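Sorting and Supplies: The Vilcombe Gallery

Print this page
E-mail this page

The Vilcombe Learning Center presents a selection from its sorting and supplies room, which opened to member schools in August. The room holds 200 activity sets, each intended for practice in grouping small everyday objects by color, size or shape. The gallery is maintained by Marjan Hashemi, Collections Officer, and is updated as sets are revised.

Rubber bands remain one of the most frequently requested materials. They are inexpensive, easy to replace and more demanding than buttons or counters, as bands that are stored together soon become entangled. The Center orders them in lots of 3,000 and issues a mixed portion with each set.

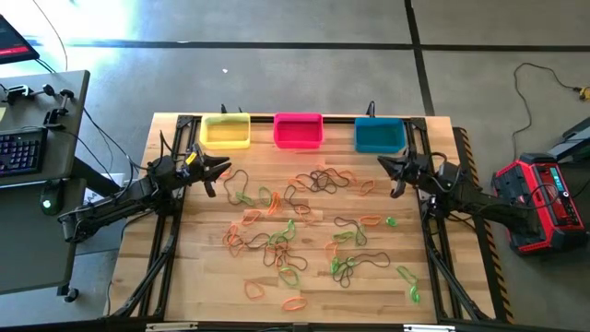 The order of work is left to the participant. Some prefer to begin with the single bands and leave the tangles until the end – others take one clump at a time and separate it fully before moving on. Both approaches are accepted, and session leaders are asked not to correct a participant who changes method partway through.

Color sorting with rubber bands. Orange, lime green and black bands on a wooden tabletop, with yellow, pink and blue bins along the far edge. The bin colors do not match the bands, and the group decides before starting which color will go where.

Bands are inspected at the close of each session. Any that have cracked or lost their stretch are discarded, and the remainder are mixed again by hand before the set is returned to its shelf. Replacement bins may be requested in sets of three from the supplies desk.

Schools wishing to borrow a set should write to Nnamdi Isah, Loans Coordinator, giving the number of participants and the preferred week. The standard loan period is 19 days – extensions are granted where no other school is waiting. Sets should be returned with the contents card enclosed.

Gallery text revised Mon 8 November.

Print this page
E-mail this page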